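About Reka Kitchen Supply 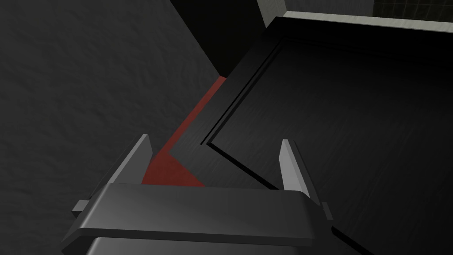
Two light-grey plates on a dark-grey crossbar (computer rendering)

Reka Kitchen Supply sells pots, bakeware, hand tools and small appliances to homes and cafes in Stimbridge and the towns nearby. We opened on Ullow Street as a knife and scissor shop with one counter. The knives are still by the front door, but the store has grown to 2,761 square feet and takes in the old shoe repair next door.

We stock up to 2,000 items. Most are on the shelf, and the larger stock pots and sheet pan racks are kept in the back - ask at the register and we will bring one out. If we don't have a part you need, such as a lid knob or a gasket, we can usually order it. Special orders are paid for when placed and held for 18 days after they come in.

Knife sharpening is done in the store. Drop off before noon and pick up the next afternoon. We sharpen kitchen knives, cleavers and shears. We do not sharpen serrated blades or ceramic knives.

In October we bought the Ghanem restaurant supply business and moved its stock to our building. Former Ghanem account customers keep their account numbers and terms. Invoices now come from Reka and are due on the same schedule as before.

We have 12 employees, and several of them cooked for a living before they came here. They can help you pick a pan size or work out what will fit your oven.

Parking is behind the building, with the entrance off the alley. Deliveries within Stimbridge are free on account orders. All other deliveries are quoted by distance.

Page updated Aug 6, 2020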